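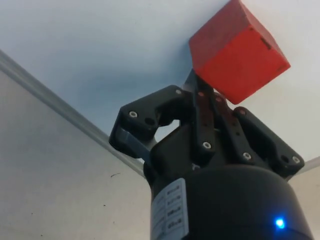

Three-finger gripper drops blocks after a homing cycle

Zyanya Bañuelos
Ours grabs foam blocks fine all morning, then I re-home it and one finger closes late, so the block tips and slides out. Force is at 300 in our software (max is 500). Do I just crank it up?

Leobardo Lozano
Had this last December! Don't touch the force yet. Power off, wiggle each finger by hand and feel for play, then snug the link screws a little at a time. Mine had one backed way out (took me a whole weekend to find it, ugh). Home it again with nothing in the fingers.

Beat Eberhard
same here, never fixed it

Noemí Ventura
What Leobardo said, and wipe the fingertips too. I do ours every Monday.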